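Season Questions, Answered
By the front desk at the Grenton
Last updated: September

We use cookies to remember your seat preferences and to see which pages people read. By staying on this site you're okay with that.

I look after the box office inbox for the Grenton, and every time a new dance season goes up I get the same questions in slightly different words. So I've typed up my answers! If yours isn't here, write to me and I'll get back to you (Thursday is my catch-up day, so it may take until then).

What's in the season?

Three full-length programs and a handful of one-night visits. We open with Briltine, a brand-new story ballet in two acts, and it's the biggest thing we've put on in years. Then comes the winter mixed bill, with four short works, two of them new. We close in spring with Harasym, a contemporary piece for an all-male cast that I saw in a studio run and haven't stopped talking about since. My coworkers are very tired of me.
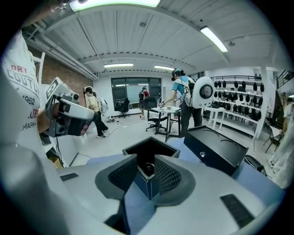
How many seats do you have?

The main house holds 1,498 when the orchestra pit is covered. For Briltine the pit is open and we lose the front rows, so if you usually sit in row A or B, you'll want to look at C or D this time. The studio theater downstairs has 388 seats and no bad ones, in my opinion, though the far left end of the last row has a railing in your eyeline and I mark those tickets down.

Is the music live?

For Briltine, yes, full orchestra at every performance. For the mixed bill it's a piano and string quartet in two of the pieces and recorded sound in the others. Harasym is danced to a recorded score, and it gets loud in the last ten minutes. I keep a bowl of free earplugs at the coat check, so please just ask.

Can I bring my kids?

Please do! We ask that children be five or older for evening shows. Briltine has a storm in the first act with some flashing light and a big bang, and my niece hid under her coat for it and then wanted to come back the next day. I'd save Harasym for teens and up. It's long, it's dark, and there's no intermission to escape into. 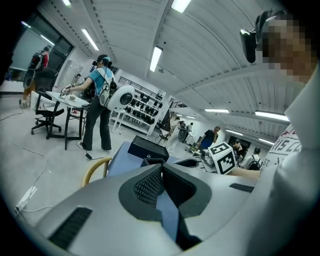 Matinees are the easier choice if your kids are wigglers, because half the audience is wiggling too. Booster cushions are on the rack by the main doors, and there's no charge for them. I can't reserve one for you, but I've never seen us run out.

What happens if I'm late?

We hold you in the lobby until there's a good break, and you watch on the monitor there in the meantime. With Briltine that's usually after the opening scene, so you won't miss much. With Harasym there is no break at all. If you come in after the doors close, you'll be seated at the back of the balcony, wherever your ticket says you should be. I know it's annoying. I've had to do it to my own mother.

What is Rakeo night?

Rakeo is our low-price evening for people who have never been to a dance show, or who went once in middle school and swore it off. There's one for each program. You get a short talk before curtain, where a dancer from the company shows a few steps and explains what to watch for, and afterward you can hang around in the bar and ask whatever you like. Somebody always asks about the shoes, and the answer always runs long.

You don't need to prove you're new. Bring the friend who never comes to anything.

Can I swap my tickets?

Single tickets can be swapped for another date of the same program up to the day before, once, with no fee. Subscribers can swap as often as they like and can move between programs too. Refunds only happen if we cancel. If you can't come and can't swap, you can give the tickets back to us and I'll send you a donation receipt.
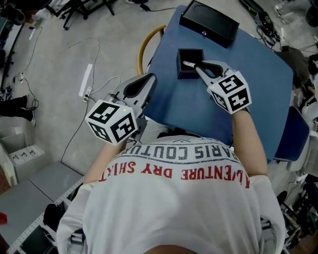 One thing to watch: if you move to a pricier seat, you pay the difference, but if you move to a cheaper one I can't send money back. I can put it on a gift card, though, so say so when you write.

Where do I park?

The garage across the street has 492 spaces and it fills up fast on Saturdays. Show your ticket at the pay station for the evening rate. The bus stops right out front and the last one leaves a good while after even our longest show, so that's what I do.

Can I take pictures?

Before the show and during the curtain call, sure, with no flash. While the dancing is going on, please put the phone away. The dancers can see those little screens from the stage and it throws them off in the turns.

Do you do backstage tours?

We do, once a month, in the morning before class starts. Sign up at the box office window. Wear flat shoes, the stairs down to wardrobe are steep.

Get season news by email. Enter your address to join our newsletter. You can unsubscribe at any time.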